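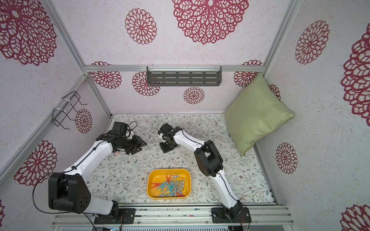
Cullholm cell, both arms over the mat, pin tray between the bases.

Cullholm Clothespins

Two-arm teleoperation demonstrations of sorting, moving and returning plastic clothespins. Release 2, December.

Maintainer: Reinaldo Falcão

Summary

Cullholm Clothespins is a set of 1,465 demonstrations recorded on a pair of small robot arms fixed side by side on one rail. An operator drove both arms from a pair of hand-held leader arms. Every episode works with plastic clothespins, a yellow tray and the floor mat of the cell. The data is meant for training and testing imitation policies on small, overlapping objects that are easy to see one at a time and hard to separate in a pile.

The first release had only the tray-to-mat task. Release 2 adds the return task and the handover task, fixes the gripper scaling on the right arm, and drops a group of episodes whose video and joint logs could not be lined up.

What is in an episode

Each episode is one folder. The folder name is the task name followed by a running number. Numbers are not continuous, as removed episodes were not renumbered. A folder contains:

video.mp4, the fixed cell camera
joints.parquet, measured joint positions for both follower arms
leader.parquet, joint positions for both leader arms at the same timestamps
gripper.parquet, opening of each gripper, scaled from 0 (closed) to 1 (open)
meta.json, task, operator code, outcome, notes

Actions are the leader positions. If you train on follower positions shifted by one step you will get something that runs, but it tends to close the grippers late. We used leader positions for all the baselines.

There is no depth and no force reading. Gripper current was logged in Release 1 and left out here, because the two arms reported it on different scales and we never found a conversion we trusted.

Tasks

tray_to_mat
The episode starts with pins in the tray. The operator takes them out and sets them down on the mat behind it. Pins may be placed in any order and at any angle, as long as they end up apart from each other. The operator can use either arm or both.

mat_to_tray
The reverse. Pins start on the mat and go back into the tray. The tray stays where it is. A pin that ends up leaning on the rim counts as in the tray if it stays there when the gripper lets go.

handover
One pin is picked up by one arm, passed to the other in the air, and placed in the tray. The meta file gives the giving arm. These are the shortest episodes and the ones with the most failures.

No episode runs longer than 60 seconds. If the work was not finished by then, the recording stopped and the outcome was set to "timeout". A timeout is not counted as a failure. Many of these episodes are good demonstrations of the part of the work they cover, and you may want to keep them.

The cell

The arms stand on black bases on an aluminum rail at the front and reach toward the back. The tray sits on the mat in front, between the bases. Left and right in all file and column names are as seen in the video.

The floor mat has a leafy vine print on a pale background, and the walls and ceiling are papered with large dark red medallions. A dark gray slotted basket hangs at the back, a black wire rack is fixed to the left wall, and a pale green cushion leans in the back right corner. None of these are used in any task. They stay in place throughout the release, so a policy trained on this set alone has never seen another background. See Known problems.

The pins come in several colors. The gray ones are the hardest to pick out against the mat. Our pin detector, which is not part of the release, missed gray pins on the mat far more often than any other color, and a policy trained from images will likely have the same trouble.

How the demonstrations were made

Operators sat facing a monitor with the cell camera on it and held one leader arm in each hand. They could look over at the cell but were asked to work from the monitor as much as they could. The leader arms have a trigger for the gripper. The trigger is spring loaded and the log shows a small bounce on release, which can be filtered out with the smooth_gripper option in the loader.

Before each episode the arms were brought to the rest pose and the pins were put in their starting places by hand. For tray_to_mat the pins were poured into the tray and left as they fell. For mat_to_tray they were dropped over the back half of the mat, and any two that had hooked together were left hooked. The number and mix of pins was not held fixed. Do not use the number of pins as a label unless you count them yourself.

Instructions to operators were kept short:

Start with a pin you can reach without pushing others.
If a pin slips, go back for it. Do not stop the recording.
Keep the idle arm clear of the working one.
Set pins down. Do not drop them from height.
In a handover, the giving arm holds until the taking gripper has closed.
Finish with both grippers open.

The second instruction is the reason for the recovery label.
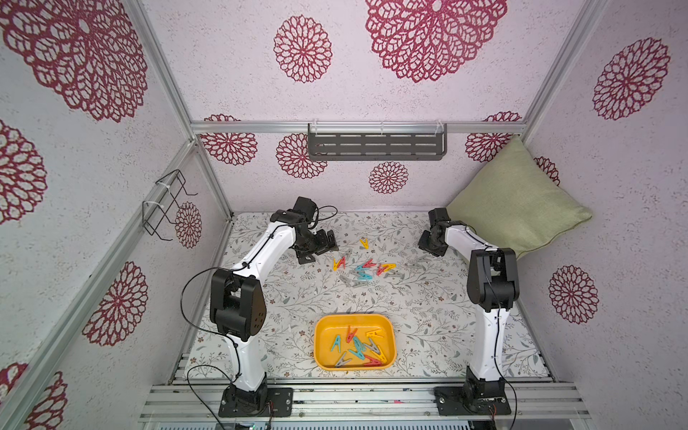 An episode gets the label recovery: true when a pin was lost from the gripper, knocked away or gripped badly, and the operator then corrected it within the same recording. There are 152 of these. The label covers the whole episode, and the meta file also gives the start and end time of the correction, so the part where the mistake happens can be masked out and the part where it is fixed can be kept. We found that leaving out the mistake and keeping the fix worked better than using the full episode or dropping it.

A further 115 episodes are labeled outcome: failure. Here a pin left the reach of both arms, the arms touched hard enough to trip the motor limit, or the operator gave up. They are kept in a separate folder named failed and the loader skips them by default.

All labels were set by a person watching the video at normal speed. Reinaldo Falcão then went over every recovery and failure label a second time. The remaining episodes were checked by sampling only, and a few slips that should carry the recovery label have probably been missed.

Operators

Operators are given as letter codes and no names are stored. Two of them had driven leader arms before the project. The rest learned on a practice set that is not included. You can tell the operators apart quite easily from the motion: operator C uses the left arm for nearly everything, and operator E lifts each pin high before moving sideways. If you hold out data for testing, hold out by operator as well as by episode. The file splits.json has both kinds.

Loading

The loader is a small Python package called dendon. Install it from the folder with the same name:

pip install ./dendon

Then:

from dendon import Episodes
eps = Episodes("data", task="mat_to_tray", outcome="success")
for ep in eps:
 frames, state, action = ep.read()

Passing task=None gives all three tasks. Passing outcome=None includes timeouts and failures. Use ep.mask("mistake") to get the time mask described above; for episodes without the recovery label it returns an empty mask.

State and action are arrays with the left arm first, then the right arm, then left gripper and right gripper. Release 1 had the grippers next to their own arm. Old code will run on the new files without an error and give wrong results, so check this first if your policy behaves strangely.

Calibration

Camera calibration is in calib/cell.json. It was taken once before the recordings and once after. The two agree closely and the file holds the first. Joint zero positions were set with the Hemmont alignment jig and are stored per arm. If you replay episodes on your own arms, start with the handover task at low speed, keep a hand on the stop, and check that your grippers do not reach lower than ours over the tray. Its rim is shallow, but a finger can still catch on it.

Replay of leader positions in open loop works for free motion and rarely works for grasping. A small shift in where a pin lies is enough to miss it.

Known problems

Single background. The mat, walls and the items hung in the cell do not change. Policies trained on this set did poorly when we swapped the mat in the Hemmont cell for a plain one.

Single tray. Same color, same shape, and nearly the same place in every episode.

Arms in the way. With one fixed camera, a gripper reaching into the tray often hides the pin it is closing on. The leader trigger tells you when the operator meant to close, and there is no view that shows the contact itself.

Cable movement. The black cable on the left arm swings when the arm moves quickly. Optical flow methods pick this up as motion.

Pin wear. Pins were reused for the whole recording period. Some springs got weaker, and the jaws on those open when the gripper squeezes the handles. It is not marked which episodes are affected.

Uneven tasks. tray_to_mat has more episodes than the other two together. The loader has a balance option that samples by task.

Related sets

Barbosa Pegboard uses the same leader arms and the same file layout, with wooden pegs. The two sets can be read together if both are Release 2 or later. Do not mix them with Barbosa Release 1, which stores angles in degrees.

Changes since Release 1

Added mat_to_tray and handover.
Moved gripper values to the end of state and action.
Fixed right gripper scaling.
Removed gripper current.
Removed episodes with bad time alignment.
Recovery times added to meta.json.

License and contact

Data is released for research and teaching use. Code in the dendon folder is under the MIT license. Please report wrong labels with the full folder name and the time in the video. Fixes are collected and go into the next release; files in a published release are not changed.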